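Protecting a Table Top During Craft and Repair Work

Vikilard Household Services, Workshop Guidance
Revised 19 January 2020

A good table does not need to be retired from daily use in order to serve as a work surface. Most damage to table tops comes from small tasks done in haste: a bowl dragged across the finish, a blade that slips, a drop of glue left overnight. A sheet of foam board laid over the top will prevent much of it.

Select a board slightly smaller than the table. A narrow border of exposed wood, 2 inches on each side, keeps the edges of the board from being caught by sleeves and bent upward. Wipe the table before the board is laid. Grit trapped underneath will scratch the finish as readily as grit on top.

Bowls and other pieces not in immediate use should be placed toward the far side of the board, with the near half kept free for the hands. Long sticks and similar items may rest on the table beside the board.
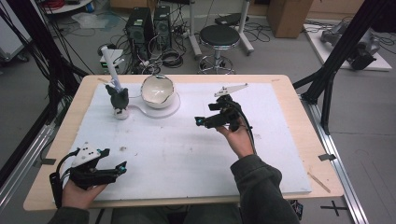 White foam board on a light tan table top, with a bowl and a dark gray vessel set near the far edge.

Crumbs and specks show readily on a white surface and should be brushed off between tasks. Use a soft, dry brush and sweep toward one corner. Do not scrape the board with a ruler or knife, as the paper facing of many boards tears easily.

Cutting should be done on a separate mat. Hot dishes and soldering tools must never be placed on foam board of any kind. Where liquids are in use, set a tray beneath them.

Boards should be stored flat, or upright against a wall with full support along the lower edge. A board that has bowed by more than 2 inches should be replaced. Residents of the Skomari and Treltanetti buildings may collect replacement boards from the supply room each November.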